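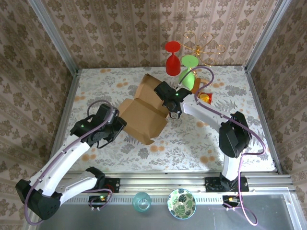
Wilar open day: a look round the microphone works

Wilar opens its workshop to the public once a year, in September, and I went this time because I have used a pair of their small condensers for choir recordings and wanted to see where they come from. The works is on the edge of Wimilness, a short walk from the station. Doors opened at 10am and visitors were taken round in groups. Tickets were free but had to be booked.

The tour began in the capsule room, which you see through a window and don't enter. Staff wear hairnets and overshoes. The diaphragms are stretched over a ring, tensioned, glued and left to settle before they are trimmed. Our guide said the settling time matters more than most people think, and that a capsule tested too early will drift. Each one then gets a number, which stays with it until it leaves the building.

Next came the body shop. Wilar buys its brass tube in and turns it on site. The lathes were off for the open day, but there were trays of parts on a bench that we were allowed to handle, including grilles before and after plating. The older satin nickel finish is still offered. The black costs the same.

Electronics are done upstairs. The small boards are populated by machine and the transformers are soldered in by hand. The transformers come from Gunora, who also had a table on the landing with a few cutaway samples. I asked whether they sell to home builders and was told they do, with a minimum order of four pieces.

The part I liked most was the test room. It is lined with foam wedges and has a wire mesh floor, and it is quiet enough that you notice your own breathing. Every microphone is swept against a reference and the plot goes in the box. The room is also used for pairing. From a batch of 200, the guide said, most will match another closely enough to be sold as a stereo pair, and the rest go out as singles. There is no difference in quality between the two.

After that there was a listening session in the canteen. They played the same short piece for cello recorded on the Poojary, their large diaphragm model, and on two of the smaller ones. The Poojary was fuller low down and a little softer on the bow noise. I would have liked to hear it on a voice as well. The canteen has a hard floor and a drinks fridge, so I would not put too much weight on what I heard in there.

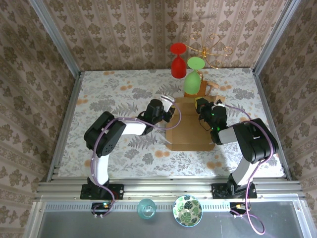 Can you buy anything on the day?

There is a small shop by the entrance selling clips, windshields, cables and a few returned microphones that have been checked and given a new warranty. Cards only.

I bought a shock mount and looked at a returned Poojary priced at 400 pounds less than new. It had gone by the time I came back from lunch.

Repairs are handled in a side room off the shop. You could bring one microphone in for a free check, and the queue was long by midday. Mine had been getting a crackle in damp weather. The technician cleaned the capsule contacts, put it on the bench meter and told me to keep it in its case with a sachet of silica gel. He did not think it needed a new capsule.

Getting there: the 107 bus stops outside the gate, and there is parking behind the building. The upstairs rooms can be reached by lift. Tea was free, sandwiches were not. The tour lasts an hour and a half with the listening session, and children can go round with an adult, though they are not let into the test room.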